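Print this page | E-mail this page
Home > Contents > Part 3 > Chapter 8
Previous chapter | Next chapter | Index | Glossary

Chapter 8
Placing Objects into Open Containers

8.1 The problem

A placing task is often treated as the easy half of pick and place. Once an object has been grasped, the argument runs, the arm has only to carry it to a known point and open the fingers. The argument holds well enough for a box put down on a shelf. It holds much less well for an object that must go into a container whose mouth is not a great deal wider than the object itself, and it fails when the correct container has to be chosen from several that differ only in colour.

This chapter deals with a learned policy for tasks of that second kind. The method is a form of imitation learning with a staged action head, developed by Chi-keung Tai in work known as the Telska study and referred to here as the Telska method. The task is stated to the policy as one short sentence naming an object and a target cup. The policy then produces arm motions from camera images and joint readings alone. No model of the cups is supplied, and no step in the program computes where the cups are.

Readers who have worked through Chapter 7 will know the basic loss for behaviour cloning, and it is not repeated. Section 8.2 sets out the workspace. Section 8.3 covers observations, Section 8.4 divides the task into stages, and Section 8.5 deals with scoring. The training procedure is left to the second half of the chapter.

8.2 The workspace

The table is white and so is the wall behind it. A plain background removes one source of difficulty and adds another. Objects are easy to separate from the surface, but the surface itself offers few features from which depth can be judged. The cups stand along the back of the table and the object to be placed is handled in front of them, so a transfer always includes a movement towards the wall.

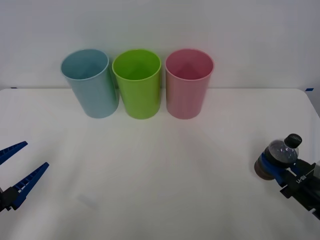 Figure 8.1. Two-arm workspace with three target cups. The right gripper holds the bottle; the left gripper is open.

Both arms appear in the observation whether or not both are needed. In the single-arm version of the task the second arm is still part of the action vector, and the policy must learn to leave it where it is. This is harder than it sounds. A network trained on short segments tends to produce small movements in the idle arm, and over a long episode these can add up to a visible drift. The Telska method applies a separate penalty to the change in idle-arm position between successive actions, weighted independently of the main loss.

The cups need not stand perfectly upright. A cup that leans presents a narrower mouth to an approach from directly overhead, and the best line of entry is no longer vertical. A controller with a fixed approach direction has to be told about the lean. A learned policy may pick it up from the images, provided that leaning cups occur in the training set often enough to matter.

The training set for the main experiment contained 1291 episodes, each recorded under teleoperation and each carrying a one-sentence instruction. Episodes in which the operator corrected a poor grasp were kept. Episodes in which the object left the reachable area were removed. A further 100 episodes were held back for choosing the stopping point and were not used for any figure reported in Section 8.5.

8.3 Observations

Two kinds of view are used. The first comes from a fixed camera that takes in the whole row of cups together with parts of both arms. Its strength is that the relation between object and target can be read from one image. Its weakness is that the fingers and the object may overlap in the image at the moment when their true separation matters most.

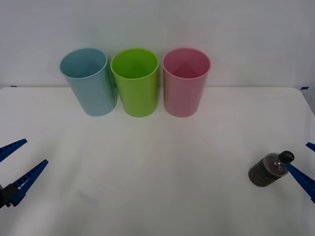

Figure 8.2. Bottle lying on its side, with the tip of the lower right finger at the neck, just below the cap. The fingers are spread.

Contact state is hard to recover from a view of this type. A finger tip that meets the neck of a bottle and one that lies slightly in front of it can give nearly the same picture. The fixed camera should therefore be regarded as a source of coarse position, and the gripper opening, read from the joint encoder, as a separate channel. In the Telska method the encoder value is passed to the action head directly as well as through the shared trunk - a small change to the network, but one that reduced early release in the pilot runs.

A transparent bottle adds a further complication. The liquid in it is dark and can be seen plainly against the table, while the clear part near the shoulder is seen mainly by its highlights. A network may learn to treat the liquid as the object and to place its grasp accordingly. When the bottle is turned the liquid moves within it, and the apparent centre of the object moves too. Students who carry out Exercise 8.3 should plot the predicted grasp point against bottle angle before drawing any conclusion about accuracy.

The second kind of view comes from a camera at the wrist.
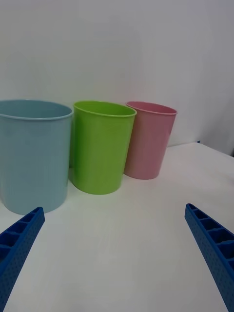
Figure 8.3. Wrist view of the cups between open fingers. The pink cup is partly hidden by the green one.

Apparent size in the wrist view depends on distance and cannot be used to tell the cups apart. In Figure 8.3 the blue cup looks much the largest, yet from the fixed camera all three are similar in size. Colour is the only dependable cue to identity. It follows that any augmentation which shifts hue must be kept within narrow limits, or the instruction and the image will disagree. Brightness may be varied more freely.

Occlusion in this view changes as the arm moves. A target which is partly covered early in the approach may be fully exposed later, and the reverse can also happen. The policy is given a short history of wrist images for this reason. The Hadmont variant of the method dropped the history and relied on the fixed view to fill the gap; it is discussed in Section 8.7.

8.4 Stages of a transfer

For analysis, a transfer is divided into four stages. The divisions are used in labelling and scoring. The policy does not receive them as input.

(a) Approach. The open gripper moves to the object. The stage ends at first contact.

(b) Grasp and lift. The fingers close and the object is raised clear of the table. Where the bottle starts on its side, the orientation needed for entry into the cup has to be reached either here or during carrying.

(c) Carry. The object is moved to a point above the named cup. The path must keep both object and fingers clear of the other two rims. With neighbouring cups nearly touching, a low path is seldom safe.

(d) Entry and release. The object is lowered and the fingers open. The stage ends when the gripper has withdrawn.

Stage (d) is where the staged action head has its main effect. In plain behaviour cloning the moment of release is one bit among a large number of continuous values, and an average over several demonstrations tends to blur it. The Telska head predicts the time remaining to release as a separate quantity, and the finger command is taken from that prediction once it falls below a set threshold. Position continues to be controlled by the ordinary output.

Opening the fingers also takes up space. A finger that spreads inside the mouth of a light cup can push against the wall of the cup and move it, so the height at which release begins has to be chosen with the finger travel in mind. Too low, and the fingers bear on the rim. Too high, and the object falls further than is desirable and may strike the rim on its way down. In Figure 8.4, the bottle-like object is in the pink cup and the gripper is directly above with its fingers spread, the nearer tip just within the area of the rim.
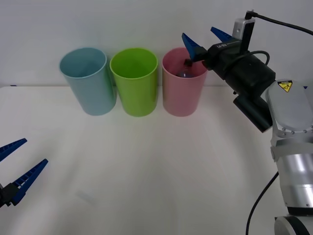 8.5 Scoring a trial

Each trial is scored by stage, and a trial that fails at one stage receives no credit for any later one. Four outcomes are recorded in addition to the stage reached: wrong cup, cup displaced, cup overturned, and object dropped. More than one may apply. A trial counts as a success only if the object is in the named cup, the gripper is clear of it, and all three cups remain standing.

The evaluator must fix the rule for a displaced cup before testing begins. Lam scoring, which is followed in this book, permits displacement of up to 17 mm measured at the base. Koltel scoring permits none. Results under the two rules cannot be compared directly, and a report that does not name its rule should be read with caution.

A still image is insufficient evidence for a score. An object seen in a cup with the gripper close above it satisfies the first condition of success, but the second can be judged only after withdrawal. The scoring record should therefore run to the end of the trial, including the return of the arm.

Stage scores should be given with the number of trials that entered each stage, as well as the number that completed it. Suppose that a policy is strong in carrying and weak in grasping. Its overall success rate will be low, and a change that improves grasping alone will appear to improve every later stage if raw counts are reported. The conditional rate removes this effect.

The full evaluation log for the main experiment has 3380 entries, one for each stage attempted. Table 8.1 gives the conditional rates. Before consulting it, the reader should work through the short derivation in Section 8.6, which shows how the uncertainty in a late stage grows as fewer trials reach it.

Previous chapter | Next chapter | Index | Glossary
Print this page | E-mail this page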